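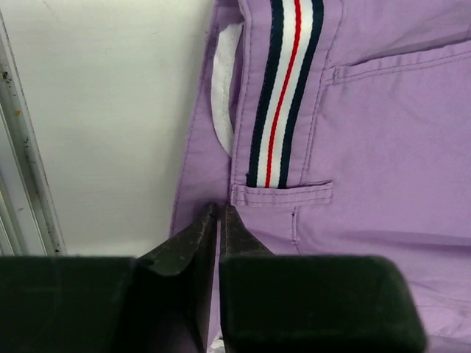
Rivulier garment handling: house rules and data notes

Hello! I'm Cadi, I look after this folder, and these are the rules we've settled on for recording the arm with clothes. Please read them before you add anything (yes, even if you recorded for Bratau, their habits are different from ours).

What's in it: 200 episodes of picking, spreading and folding, wrist view only. Trousers and shorts make up most of it, then shirts. Ieuan has the older towel runs on his own drive and I'd love to get them in here one day.

Before you start

Wipe the fingertips and the table. Dust on black rubber shows up far more than you'd think, and so does grime along the rail! Check both tips meet properly when closed. Keep the speed cap at level 7 or lower whenever anyone is within reach, and know where your stop button is. If you need to straighten the cloth by hand, pause the arm first. Every time, please.

While recording

Pinch at a hem, a fold or an outer edge. Stay off trims, ribbon, tabs and belt loops, as a good tug there can pull stitching, and Tiruwork is the one who ends up mending it. Pockets are fine to have showing but don't go fishing in them. If the cloth snags, open the gripper and stop; don't try to drive out of it.

Labels

Write the colour in plain words. "Lavender trousers" is great, and if you can't tell trousers from shorts in the view, put "legwear, unsure". Failed grasps stay in, marked as failed. I do mean that, we lost a lot of useful ones in version 8 by tidying up.

Known gaps: hardly any dark cloth, no wool, and the lighting is always from overhead.

Questions to me or Prys, Thursday afternoons are best.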